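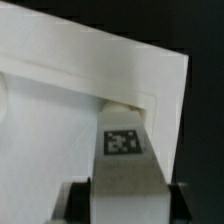 Why does the arm halt with fault 609 partway through an insertion?
The controller stops the arm when the marker pose from the wrist camera is more than 75 ms old.

On Sunday, flondemum-users wrote:
> Fault 609 again at the Wustville cell, 12 times in one shift.
> Speed was already reduced. After a reset the arm carried on
> toward the old target and pressed on the tray wall. Is the
> force limit ignored after a reset?

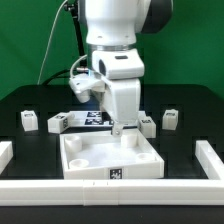

From: Sjögren, Flondemum list

The force limit is active. The fault is in the reset path: it clears 609 but keeps the last target, so the first move uses a stale pose. Do not reset with the gripper over the tray. Retract by hand, reset, then wait for a fresh pose.

Marker blur makes the dropouts more frequent. We cut the exposure to 4000 microseconds on the Faltitz cell and the faults became rarer, but they did not stop. 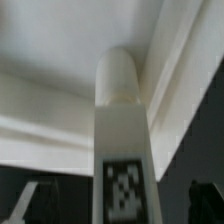

Wrist camera view, marker on the white block blurred.

A patch for the reset path is in test. Please send logs from before the reset.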